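Deck Season Never Ends for Verna Schumacher

I showed up in Nidthorpe in the wrong shoes. Verna Schumacher looked at my feet, said "Well, you can hold the tape," and that was how I spent my morning with Prodeck, the deck and porch outfit she has run for nine years out of a former feed store on the edge of town.

I'd wanted to meet her ever since my sister had a porch done (a wraparound, very jealous) and couldn't stop talking about the woman who crawled under the old one with a flashlight in her teeth. Verna laughed when I brought it up. She still does every first inspection herself, and she still comes out with spiders in her hair.

She didn't plan on any of this! She was keeping the books for a lumberyard in Gullodgate when a contractor there got badly behind on his invoices. She drove out to a job to get a signature, found him short a pair of hands, and ended up setting posts until dark. Within a month she was working for him on weekends, and when he moved away she bought his saws and his truck for less than she'd paid for her couch.

The first year was rough. She priced her first big job so low that she lost $512 on it, and she can tell you the number without stopping to think. She'd forgotten to charge for hauling off the old boards, all of them, plus a hot tub.

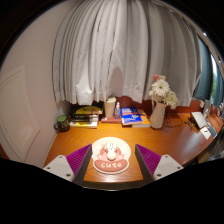
Things picked up when Bình Khổng came on. He'd been building stairs for a cabinet shop and was sick of being indoors, so he called the number on her truck while he was stuck behind it in traffic. These days he runs the crew of 10 and she handles the quotes and the customers, although they argue about railings pretty much daily. Bình likes cable. Verna thinks cable looks like a boat.

I asked them both what people get wrong, and I got the same answer twice: the ledger board, where the deck meets the house. Folks will spend weeks picking a stain color and never ask how the thing is attached. Bình has pulled off ledgers that were hanging on nails and old paint.

They finished over 70 projects last season, mostly small ones, and Verna would like to keep it that way. She turned down an apartment complex this fall. November used to be dead, but now she books footings right up until the ground freezes, and Cù, the shop dog, rides along to every one of them in the middle seat.

I held the tape for three hours. My shoes are ruined and I've got a quote coming for my back steps.

Published 2025-11-12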